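Desktop Refresh: Where Things Stand in July

The second batch of older desktops has come through the Sultov workshop, and most of them are ready to go back out. This round covered 43 machines from the Brito Street office and the front counter at Plivico. All of them were slow to start, and several had been shutting down on their own in the afternoon.

The work on each one is the same. The side panel comes off, the dust is blown out, the old thermal paste is cleaned from the processor and replaced, and the memory is taken out and checked. Machines that pass get more memory if the board will take it. Machines that fail the check twice are set aside for parts.

So far 26 have passed and been labeled. The rest are waiting on memory, which was ordered from Sistar at the end of last month. The first box had the wrong type in it and had to go back, so that part of the job is running behind. We expect the replacement before the end of July.

A few notes for people who open up their own machines at home, as we were asked for them after the last newsletter:

Shut the computer down, unplug it, and hold the power button in for a few seconds before you touch anything inside. Ground yourself on bare metal on the case.

Memory slots have a latch at one end or both, depending on the board. Open the latches before you pull. If a module does not lift out easily, check the latches again and do not rock it.

Take a picture of the cables before unplugging any of them. The small connectors near the edge of the board are easy to mix up.

Leave the processor in its socket unless you are replacing it. For new paste, the heat sink is all that needs to come off.

Motherboards with the memory slots in view:
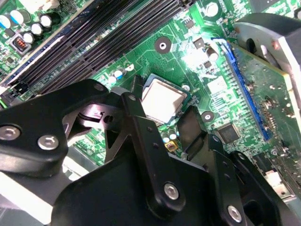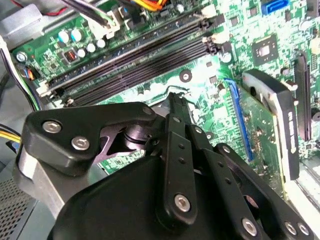 Memory is sold by type, and the types do not fit each other's slots. The notch in the bottom edge is in a different place on each one. Read the sticker on the old module and write down the whole line, including the speed, before you order. If the sticker is gone, the model number of the computer will usually get you there.

Finished desktops can be picked up at the Sultov side door between 9 a.m. and 2 p.m. Bring the yellow ticket. Power cords were not kept with the machines, so please bring one or ask for one from the bin. If yours is still on the waiting list, call extension 1191 and leave the ticket number. Loaner laptops should come back at the same time, with their chargers.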